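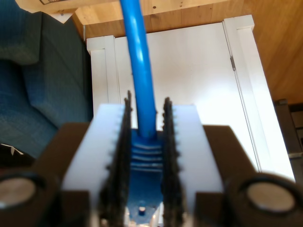
*A blue cable with its moulded boot, ridged just below the point where the cable enters it.*

A **patch cable** (also called a patch lead, or simply a network cable) is a short length of cable with a plug at each end, used to join one piece of network equipment to another. It is among the humblest things in any office or school, and most people meet it only when it has come loose behind a desk, but a good deal of quiet thought has gone into its shape over the years.

## Parts

The outer covering is known as the jacket. It is usually a smooth, bendy plastic, and inside it lie eight thin copper wires twisted together in pairs, the twisting being a simple and rather lovely way of keeping stray signals out. At each end the wires are fixed into a plug, which has a small springy tab that clicks into the socket and holds it there until somebody presses it down again.

Between plug and jacket comes the boot, or strain relief. This is the part that takes the bending, so that the wires inside are not tugged about where they meet the plug. Many boots are moulded with grooves or ridges, which let them curve gently, and some have a raised hood to stop the tab from catching when a lead is drawn back through a tangle - a small kindness to anybody who has ever had to do it.

## Colour

Jackets are sold in nearly every colour, and blue is a very common one. There is no single rule about what the colours mean, and each place tends to settle on its own habits. In the Gradeck cabling handbook, put together by Anas Hamdy, blue is kept for ordinary desk connections, yellow for telephones and red for anything that must not be unplugged without asking first. The Spahić workshops use green for desks instead, which has led to a certain amount of friendly confusion when staff move between the two.
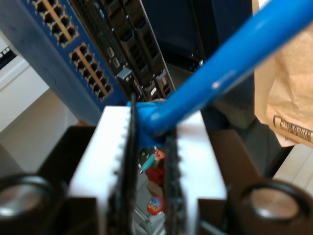
*Blue network cable, with a blue switch faceplate behind.*

## Use with a switch

A network switch is a box with a row or two of sockets, each of which can take one lead. When plugging in, the plug is held by its body or boot, lined up with the socket and pushed until it clicks. To take it out, the tab is pressed first and the plug drawn straight back; pulling on the cable alone is a habit best given up early. Spare length is generally gathered in loose loops, as tight bends can harm the wires.

The Gradeck store keeps 64 leads in 2 lengths, hung on pegs by colour, and its stock list is gone over each October.

## See also

- Network switch
- Strain relief
- Cable tie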